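The Yellow-Rimmed Drum

Caroline Rugemalira had promised herself she would be done with the back room by supper, and she might have been, too, if she hadn't sat down on the floor with the box from Gostik. It was one of her aunt's boxes, tied with three kinds of string, and it took so long to get the knots out that by the time the flaps came up the kettle had boiled and gone quiet again without her.

On top lay the letters, which she had expected, and a tin of buttons, which she had also expected, because her aunt could no more throw out a button than a good dog. Under those, wrapped in a pillowcase gone soft as flour, was the drum. She knew it by the weight before she had it half unwrapped, and she said "Oh, there you are," out loud, the way you would to a cat that had been under the porch all afternoon.

She carried it through to the big table, where the light was better, and set it down on the gray among the strips of blue tape (she had been marking out squares all week for the sorting, one for each cousin, and had already lost track of whose was whose). Then she pulled up the stool and opened the first letter.
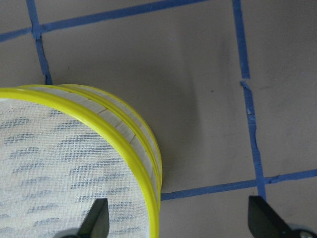 Dretbridge, March

My dear Caroline,

Your uncle tells me you have been asking after the drum, so I am writing to say it is safe and you are not to worry. I have put a bit of gauze over the top, pulled as tight as my thumbs would let me, and the yellow rim holds it down very nicely. It won't make much of a noise, but then you made enough noise with it the summer you were six to last this street a good long while! Mrs. Hanrahan still brings it up when I meet her on the stairs.

The side is showing its age, I'm afraid, with little cracks where the pieces meet. I thought about glue and then thought better of it. I am showing my age too and I wouldn't thank anybody for coming at me with glue.

Come on the Thursday bus if you can. I'll make the bean soup, and we can sit.

Your loving aunt

Caroline read it through twice, and then she tapped the gauze with one finger, very lightly. She looked at the squares of tape, and thought of the cousins, all of whom had plenty of things already, and she went to put the kettle on again.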